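Setting Up a Station for Two-Handed Gripper Recording

These steps apply to any bench where one operator works a pair of hand-held grippers. The Gosdale site uses them for all pick-and-place tasks. Read them through before the first shift on a new station.

1. Clear the work surface. Only the board, the container and the task objects stay on it. Tools, cups and phones go on a separate shelf.

2. Place the container on one side of the board and leave the other side open. Mark its position with tape. If it moves more than 20 mm between takes, put it back on the tape before continuing.

3. Route the cables. Each gripper cable should run back toward the operator's arm with enough slack for full reach. Cables must not cross the working area between the grippers.

4. Check finger travel. Open and close each gripper fully 3 times and watch the position reading. A gripper that does not return to zero is taken out of use and tagged.

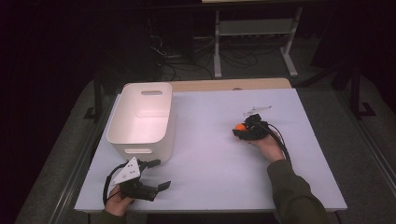

Transfer task with a ball and an open bin, one gripper in each hand.

5. Hold the idle gripper still and inside the camera view. Do not rest it on the rim of the container - contact there shows up in the force log as a false event.

6. Grasp, move, release. Keep the object in view for the whole move and open the fingers only when the motion has stopped.

7. Limit a session to 84 takes. At 300 takes per gripper, inspect the finger pads and the mounting screws, and enter the result in the Dakivo log.

Floor cables under and behind the table are checked once per shift. Any cable in a walkway is covered or moved before work starts.

Last revised in August.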